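4.3 グリッパーの比較試験(双腕構成)

Tronder双腕アームに取り付けたグリッパーの把持を比べる手順です。制御ソフトはMasanja、試験項目はBuvance試験票に従います。

1. 非常停止ボタンを手の届く位置に置き、両アームを待機姿勢に戻します。
2. 円筒形の試験物を右グリッパーで把持し、天板から浮かせて立てた姿勢で保持します。
3. 左グリッパーを指先が下を向く姿勢にし、天板のすぐ上まで下ろします。

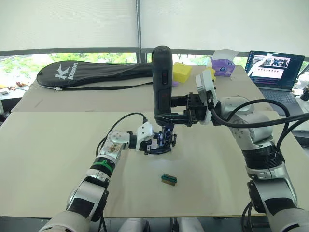 図4-5 右グリッパーで円筒を保持し、左グリッパーを天板に近づけた状態

注意:両手先が接近する区間では、速度設定を16%以下にしてください。

4. 手首カメラの映像を開き、左右の指が画面の下側に入っていることを確認します。
5. 露光時間を2000 µsに設定し、相手側のアームを動かして映りを確かめます。

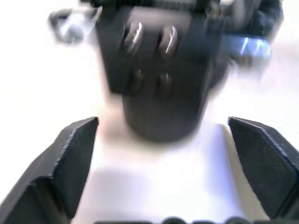 ぶれが大きく輪郭を読み取れないときは、露光時間を短くするか、アームの速度をさらに下げます。白い天板では明るい部分が飛びやすいため、ゲインは9 dBを超えないようにします。設定を変えたら手順5を繰り返してください。

6. 基板を天板に置き、左グリッパーの指を全開にします。
7. 右グリッパーで円筒を傾け、下端を基板の近くに寄せます。

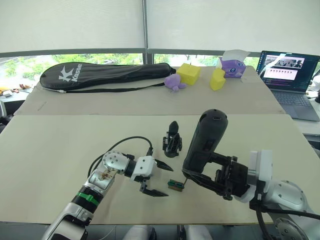

図4-6 左グリッパーを開き、円筒を傾けて保持した状態

8. 把持力を40 Nから始めて1段ずつ下げ、滑りが出た値を試験票に記入します。

注記:指を交換した場合は、原点合わせ(3.2節)からやり直します。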